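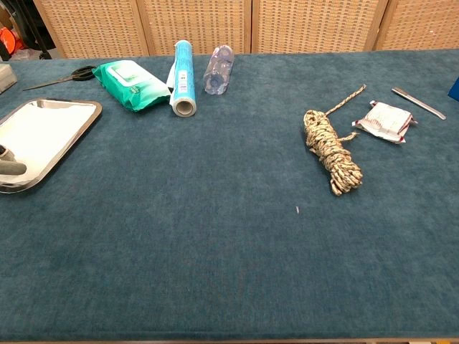
The table with the teal cloth and the rattan panels, March.

Evening, after tea. My feet are hurting but I want to write before I forget.

The bus to Kiltard was late again and I used the time to study my list of words. Today I learned "drizzle" from a woman at the stop. I had always said "small rain". She was kind and did not laugh, and she told me that her husband says "spitting", which I do not like so much.

At 2 I met Vasanthi Rao in front of the library and we went to see the room on Langat Street. It is on the third floor, number 251, with a window to the back yard. The rent is more than I pay in Plirnville, but I would not need the bus any more. Vasanthi looked inside every cupboard and asked the landlady about the heating, the mice and the neighbors. I would never have the courage to ask about mice. There are no mice, the landlady said, only a piano downstairs.

I must give my answer in 6 days. I made a page with reasons for and against, as my father used to do, and both sides came out the same length. The kitchen is small. The light is very good in the afternoon – I could put my table under the window and sew there, and finally finish the gray coat.

In the evening I called Amna Rana. She moved three times in two years and she has strong opinions. She says I should see the room once more, in the morning, and listen for the piano. She also wants her big soup pot back. I promised to bring it when I visit, with the lid this time.

I have not told my mother yet. She will ask who is going to water the plants of Mrs. Hidus next door, and I do not have an answer for that.

Tomorrow: bank, shoe repair, buy stamps.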